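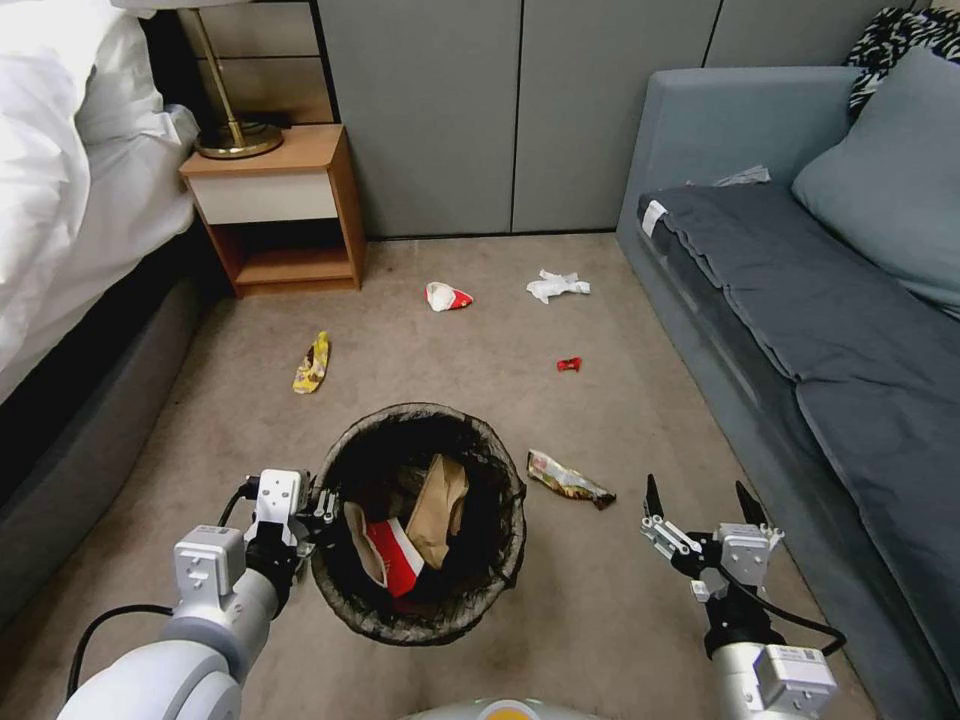
¿Para quién es el kit de campaña Sudari?
El kit está pensado para grupos locales que defienden los derechos humanos y quieren recoger firmas en la calle, en una escuela o en una biblioteca.

Kit de campaña Sudari – mesa de firmas
Referencia: Clarach 38
Precio: 192 euros, IVA incluido

El kit contiene lo necesario para una mesa informativa de tamaño pequeño:
– 5 carpetas rígidas con pinza
– 3 carteles plegables, sin texto impreso
– hojas de firmas con espacio para nombre y documento
– tarjetas postales para escribir a personas presas por sus opiniones
– bolsa de transporte con asa larga

Las hojas de firmas existen en español, catalán y francés. El idioma se elige al hacer el pedido y se puede mezclar. Los carteles aceptan rotulador de base de agua; con otros rotuladores la tinta no se borra bien. 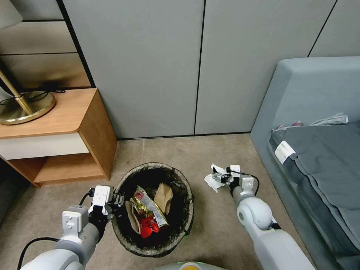 ¿Cuánto tarda el envío?
Los pedidos salen del almacén de Murosmont en 3 días laborables. En enero el plazo es de 5 días, por el inventario.

Recambios
Las hojas y las postales se venden también por separado, en la página de recambios Sipos. Las carpetas no tienen recambio – hay que pedir un kit nuevo.

Devoluciones
Aceptamos el kit completo y sin escribir. Los gastos de vuelta los paga el comprador.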